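Visit report: household chores at the Mostanberg open house 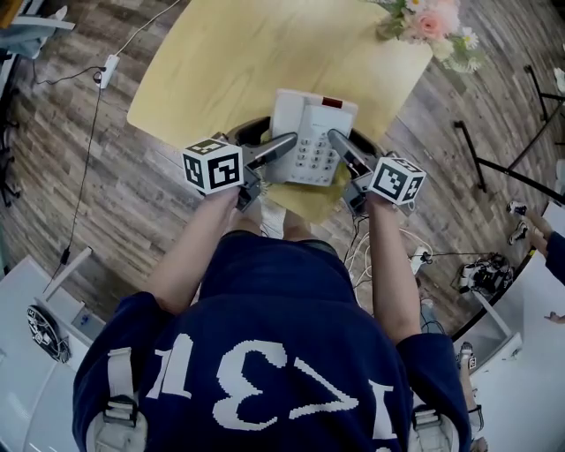 Neil Abara
Contributing editor, appliances and small automation

Mostanberg opens its building once a year, in November, and the queue at the side door was already long when I arrived at 9:40. The ground floor went to vendors. I skipped most of it and went up to the task rooms, where handling work is recorded for training and then tried on machines.

The question I brought was narrow. Can a machine do a chore in an ordinary room, with ordinary objects, at a pace a household would accept?

Recording comes first. An operator wears a harness and works with a hand-held gripper in each hand, and each gripper carries a cube of black-and-white markers for tracking. One of the tasks involved a white landline phone on a pale wooden table, with a mustard-yellow cloth under it and a bouquet of flowers at the far side. The phone is held between two gripper fingers, one from each side.

A phone of this kind is a fair test piece. The handset rests on the body without a latch, so a tilt can unseat it. The keys are small. The shell is smooth plastic, and a two-sided hold leaves little margin if one side slips. Cloth makes it worse, as it folds under the load and changes the height of whatever stands on it. A person corrects for all of this by feel. The grippers give the operator less feel than fingers would, and the staff consider that useful: if a person can do the job through a pair of plastic fingers, the hardware is at least not the limit.

According to the handout, the lift-and-wipe task takes 300 recordings before a first model is trained, and the full set of tabletop chores runs to 3,000. Folding is handled separately.

The machine trials were one door down. Cutus, a two-armed unit on a fixed base, was given a lamp, a tray and a cloth. It moved the lamp, wiped the cleared area and put the lamp back in 6 minutes. The wipe was even. The lamp went back facing the wall. On the second run the cloth caught under the tray and an attendant stopped the arm.

Mabula is the shop-floor counterpart and had the easier assignment, moving boxed goods from a cart to a shelf. It placed 13 boxes in a row without a fault while I watched. The boxes were all one size and the cart was parked against a floor stop. When a visitor asked for mixed sizes, the answer was that this is scheduled for next year.

Duven, a mobile base with a single arm, was listed in the program but was charging both times I went by.

My reading is that shelf work with uniform stock is close to usable, provided the site is arranged for it. Household work is further off. Clearing and wiping a table can be done slowly with someone standing by, and soft material remains the main source of stops. I would want to see a full hour unattended, with the stops logged, before quoting a pace to anyone.

Practical notes: the task rooms are up one flight, and the elevator is at the rear entrance. The handouts ran out before noon. Questions are taken at the end of each session, and the afternoon ones were less crowded.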